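Search the help pages Go Advanced search

Rilel gripper kit with wrist camera - worth it for a first arm?

Posted by benchmouse_tx

Hi all, I've got a small desktop arm that came with a suction cup, and I'm tired of only picking up flat stuff. I've been looking at the Rilel two-finger kit, the one with the little camera that mounts at the wrist. The shop near me wants $2505 for it with the camera and the mounting plate, and the Clelloten bundle is $2746 but that one comes with a year of phone support.

What I want it for is pretty simple. I run a tiny tennis stringing business and I'd love a demo for the front counter where the arm picks a ball off a stand and drops it in a customer's hand. Kids would go nuts for it. My worries are whether the fingers open wide enough for a tennis ball, and whether the camera sees anything useful that close in. The product page only shows it holding little blocks. Does anybody own one? I'd need to order before the end of the month if I want the shop's price.

Posted by overtorqued

I've had the Rilel since November and I like it a lot, with some grumbling. Tennis balls are most of what I use it on, so you're in luck! It does open wide enough, but there isn't a lot of room to spare, so your approach has to be lined up pretty well or one finger bumps the ball and shoves it off wherever it was sitting. I go slow for the last bit. A squishy felt ball is forgiving once you're on it, and I run the grip force at the second lowest setting.

The camera is better than I expected. It looks right out past the fingers, so you get the fingertips and the target in the same view, and that makes lining up a whole lot easier than squinting at the arm from the side.
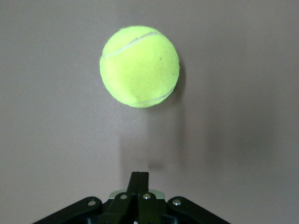 Wrist camera view, fingers closed, ball a little left of center.

With a view like that I nudge the wrist left until the ball sits right over the fingers, then open up and move in. A plain gray background helps a ton. I tried the same thing with a busy bookshelf behind the ball and the tracking in the Kyei software kept wandering off to look at book spines. For a front counter I'd hang a plain panel behind your stand. Watch your lighting too - shadows next to the ball can fool it into thinking the ball is bigger on one side, and a softer lamp fixed most of that for me.

Grumbles: the manual is thin, and the cable that comes with it is too short if your controller lives under the table. Also check the finger screws after the first week or so. Mine had backed out a little, and a dab of the removable threadlocker took care of it.

One more thing, please don't have it drop balls straight into kids' hands. Let it drop the ball in a chute or a bucket and keep the arm behind a clear panel. These things don't know a finger from a ball.

Posted by gravelpit77

get the clelloten. support is worth it

Posted by lowgear_annie

I'd split the difference with the two above. I've set up both, and the Clelloten people did pick up the phone, but I only called them twice all year and one of those was me plugging it in wrong. If you're okay reading forum posts (looks like you are!), save the money and put it toward a longer cable and a decent lamp.

Before you buy either one, find out what bolt pattern your arm has at the wrist. The Rilel plate didn't fit my old Wito arm and I had to order an adapter, and then wait on it. You didn't say which arm you have - post the model and somebody can probably tell you if the plate will fit. Ask the shop about returns on opened kits too. Mine would only give store credit.

Last updated: Thursday, January 9, 2020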